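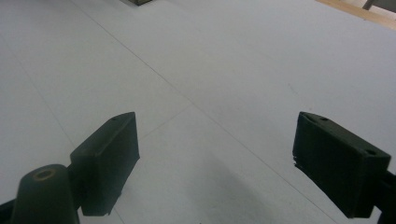

SURNVILLE, April - Ask Kha Võ when a machine will be able to tidy a kitchen drawer and she asks which drawer.

Võ runs training at Castach, a small firm that teaches robot arms to do light chores at home and on the packing line. Its first customer, the parts supplier Plestlow, wanted bins sorted at the end of each shift. The arms now manage that on most nights. The household work is slower going.

The trouble starts with small things. A person reaching for a tray knows how hard to squeeze before touching it. A machine has to get that from somewhere, and at Castach it gets it from people, who do the job by hand with grippers while the motion is recorded. One chore took 996 recordings before the arm could repeat it with any confidence. 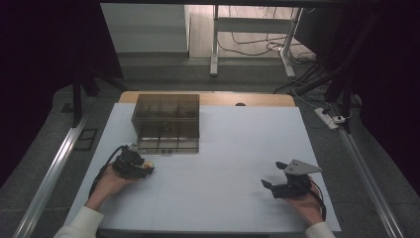

A gripper in each hand, with a divided plastic box on the board.

In a trial last winter, an arm put away 51 items and dropped 11. Võ calls that fair for a shop floor and poor for a home, where the items are glasses.

Pinheiro, a hotel laundry across town, tried two of the arms on folding and sent them back. Towels went well enough. Fitted sheets did not, and the staff ended up refolding them.

Võ still does her own dishes. She expects to sell a machine that clears a table before one that loads a dishwasher, and she won't give a year for either.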